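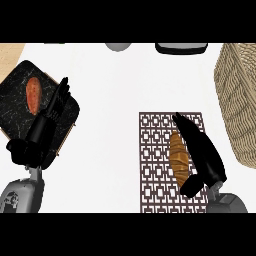
Call for participants: remote evaluation of the Mimedel bimanual simulation kit

Panarine is recruiting operators to review Mimedel, a simulation package for two-arm handling of food and tableware, ahead of its release in December. The review covers teleoperation latency, contact behavior at the fingers, and the quality of the exported logs.

Each participant completes 93 episodes over 2 weeks, working from home. Episodes are short pick, place and transfer tasks. A written report form follows each block.

Requirements: a desktop computer with a dedicated graphics card, a wired internet connection, and prior experience with any teleoperation interface. Users of the Skalov controller may keep their own key mapping - all others will receive a default profile.

Payment is $1,625 on receipt of the final report. There are 73 places. Current employees of Panarine and Sengar are not eligible.

Apply through the Mimedel page with a resume and your hardware specifications.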